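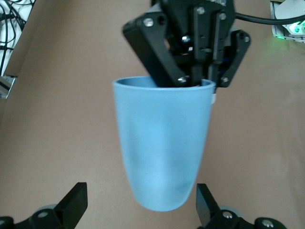

Blue cup in the gripper, held from above.

11 July 2022
Marriage-timing survey, Gorketstead sample, cleaning pass 2
Entry: Ea F.

Working file is 2,298 respondents after removing the duplicates Sławomir flagged. Duplicates matched on birth month, postal area and year of graduation, then checked by eye. Pass 1 had matched on birth month and postal area only and threw out siblings. Those are back in.

Main job today was the marital status variable. The questionnaire offers single, engaged, married, divorced, widowed. Religious marriage without civil registration has no box. Respondents in that position split themselves between "engaged" and "married", and the free text shows they did so on no consistent rule. Found 52 cases where the free text mentions a religious ceremony and the status box says single or engaged.

Options considered:
a) Leave as answered. Simple, but age at first marriage comes out too high for the groups we care most about.
b) Recode all 52 to married. Overwrites what people chose to call themselves.
c) New variable, REL_MAR, set to 1 where a ceremony is mentioned, original status untouched.

Going with (c). Dalva wants both versions of the survival curve in the appendix anyway. Codebook text drafted, not yet in the shared folder.

Age at first marriage: 11 records have a marriage date earlier than the start of the degree but answer "no" to "were you married while studying?". Read the question again and I think the fault is ours. It can be taken to mean "did you get married while studying". Left as is, flagged AMBIG_Q14. Bent to reword for the Urkov round. Her suggestion: "At any time during your degree, were you already married, or did you get married?" Long, but it covers both.

Partner search items (Q20 to Q26). Scale is 0 to 10, "how much did your family take part in finding a partner". Heavy piling up at 0, 5 and 10, as expected from the pilot in April. Not smoothing. For the model I will group into none / some / most and run the raw scale as a check.

Missing on Q23 (reason for ending a previous engagement) is much higher on the phone interviews than on the web form. Probably people do not want to say it out loud with a parent in the next room, but there is nothing in the file on who else was home. Do not write this up as a finding.

Ran the first Cox model with education as time-varying. Proportional hazards fails for women with a graduate degree: the curve is flat through the study years and then steep. Tried splitting at year of completion, test passes. Poul objects that the split point was picked after looking at the plot. Fair. Will rerun with the split from the Bach protocol, fixed in advance, and report that one as primary.

Software note: Reltar import drops leading zeros from postal codes. Read the column in as text.

To do
- Rerun with Bach split, save log
- REL_MAR into codebook, Dalva to check wording
- Q14 to Bent before the Urkov form is locked
- Ask Sławomir whether the sibling pairs need a household ID for clustered errors
- Second coder for the free text, so far it is only my reading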